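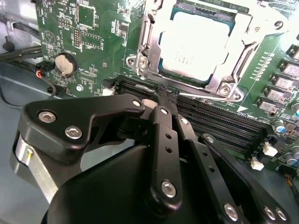 Minutes of the autumn meeting of the Fistville Neighbourhood Centre, held in the upper hall on 21 October 2019, with Védís Vigfúsdóttir in the chair and Raíssa Lopes taking the minutes. The meeting was opened with the matter left over from June, namely what the centre shall do with the old desktop computers in the storage room. Védís reminded us that the centre promised in the spring to accept donated machines and that the promise was kept a little too well. Members asked which parts are worth saving before a machine goes to recycling. She answered that memory is first, and that people who have never opened a computer can find it without difficulty: on a green motherboard like the one shown, the memory slots are the black ones grouped beside the processor, which sits in a silver metal surround. The processor itself should be left where it is unless Védís is present.

1. Minutes of the June meeting
Accepted with one correction. In item 4 the word "rental" should be "renewal". Raíssa apologized for the error.

2. Storage room
The room must be clear before the heating contractor, Hellström, comes to replace the pipe behind the shelves. It was agreed that machines which do not start will be opened, the memory and drives taken out, and the cases brought to the depot in Skinstead. The depot accepts 15 units per visit from one organization, so more than one trip can be necessary. A member with a pickup truck has offered to drive and asks only for gas money. Approved.
There was a longer discussion about the hard drives. Several members were not comfortable that donors' letters and photographs may still be on them. Decision: no drive leaves the building in working condition. Védís will ask the library how they are doing it and report to us by e-mail. Until then the drives are kept in the locked cabinet, and the key stays at the front desk.

3. Computers for newcomer families
The settlement office has asked if we can lend working machines to families whose children have homework online. 2 families are already waiting. The meeting was in favour, but we did not agree on the conditions. One opinion was that a deposit is reasonable. The other opinion, which Raíssa shares and wishes to have noted, was that a deposit of even a small sum keeps away exactly the households we want to reach. A vote was taken and the deposit was rejected. A signed paper with name, address and telephone number will be enough. The text of the paper should be available in more than English and French, and members who can translate are asked to write to Raíssa.

4. Kitchen
The fridge is again too warm. The cheque for the repair in June was cashed, but the repair did not last - Védís will call the company and remind them of the guarantee. Please do not leave milk overnight. The blue cutting board has disappeared and whoever borrowed it is kindly asked to return it.

5. Choir and hall bookings
The Gura choir would like to have the upper hall one hour earlier during the winter, so that older singers can go home before the sidewalks are icy. The chess group uses the hall at that hour and was not represented at the meeting. Postponed until they have been asked. The choir has meanwhile offered to sing at the December supper without a fee, and this was accepted with thanks.

6. Money
There is $100 left in the small equipment fund. It was proposed to spend it on screwdrivers, anti-static wrist straps and a better lamp for the work table. One member preferred new coat hooks, as the present ones are coming out of the wall. The tools were approved. The hooks will be taken from the maintenance line, if the landlord does not agree to pay for them.

7. Other business
The bicycle rack is full of bicycles that seem to have no owner. Notes will be tied to them, and those not claimed after 7 weeks will be given to the repair shop on the main street.
The spelling of "Neighbourhood" on the new sign is wrong. The sign maker has been informed.

The meeting was closed after coffee. The date of the next meeting will be posted on the door and sent by e-mail.

Minutes written by Raíssa Lopes
Checked by Védís Vigfúsdóttir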